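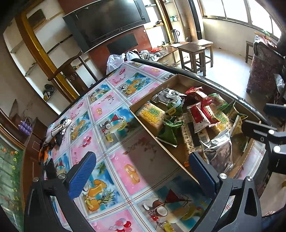 Unit 6. Handling rules for hand-held gripper recording: packing and unpacking tasks

Salian course in manipulation data, Tukutis track
Read before the Sunday lab. Bring the task card for your station.

6.1 Scope

This unit covers table-top tasks in which an operator moves packaged goods into or out of an open container with a hand-held gripper. It applies to one-hand and two-hand work. Liquids, glass and anything over the rated load of the tool are covered in Unit 8.

The rules follow the Skevar lab guide. Where the guide says "shall," the rule is binding and a breach voids the episode. Where it says "should," the operator may depart from it and notes the reason on the log sheet.

6.2 Terms

Episode: one continuous recording, from the start signal to the stop signal.
Source area: the place an item is taken from.
Target area: the place it is put down.
Release: the moment both pads lose contact with the item.
Void: an episode kept on disk but excluded from training.

6.3 Before recording

6.3.1 The tool shall be checked by hand. Open and close the fingers fully. Pads shall sit flat on their mounts and no fastener shall turn under finger pressure.
6.3.2 The lens shall be wiped with a dry cloth.
6.3.3 The container shall stand fully on the table, open side up, with its flaps folded clear of the opening.
6.3.4 Household surfaces should be left as found. Patterned and reflective coverings are permitted. Do not swap a tablecloth between episodes of the same set.
6.3.5 Items that play no part in the task may stay on the table if they are outside the reach of the tool.

6.4 Grasping soft packets

Flexible packets account for most voids in the Astside set. The contents shift, the film folds, and a grasp that looks secure may hold only the wrapper.

6.4.1 Rigid or boxed goods, crackers included, shall be grasped across the narrow side.
6.4.2 Pillow packets and foil bags should be grasped at the body. A grasp on the end seal is allowed only when the body can't be reached.
6.4.3 Close until the item stops moving between the pads, then stop. Crushed contents void the episode.
6.4.4 One item per grasp. If a second item comes up with the first, lower both and start the grasp again. Do not shake the tool.

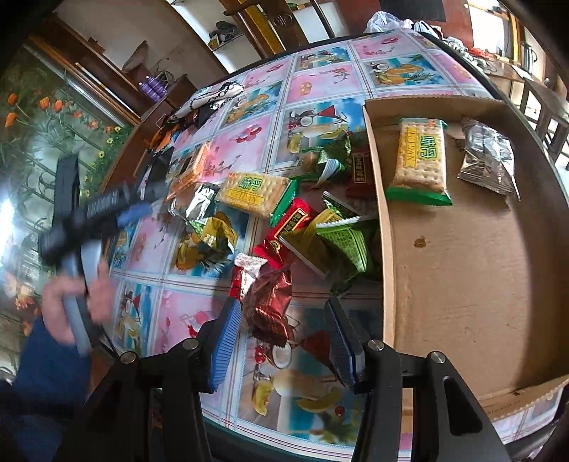 6.4.5 With two tools in use, one shall be still while the other crosses the container wall. The pads of the two tools shall not touch.
6.4.6 A free hand shall not enter the source or target area during an episode.

6.5 Placement

6.5.1 Lower the item until it is supported, then release. The drop height shall not exceed 2 cm.
6.5.2 When unpacking, items may overlap in the target area. They shall not lean against the container in a way that blocks the next removal.
6.5.3 An item that falls to the floor ends the episode. Stop, log code 11, reset.

6.6 Pace and rest

Operators shall rest after every 12 episodes. A set is 50 episodes with the same goods and the same container. Start positions shall be varied within a set; the goods should be mixed again by hand at each reset.

6.7 Log sheet

Fill in for each episode: station, tool number or numbers, task direction (in or out), item count at start and at stop, void code if any. Counts are made from the table and not from the recording. Corrections are struck through once and initialed.

6.8 Preparation for the lab

Write out the grasp you would choose for a foil bag lying under two smaller packets, and cite the rule that governs each step. Mark any point where 6.4.2 and 6.4.4 pull in different directions. Half a page is enough. Hand it in at the station before you pick up a tool.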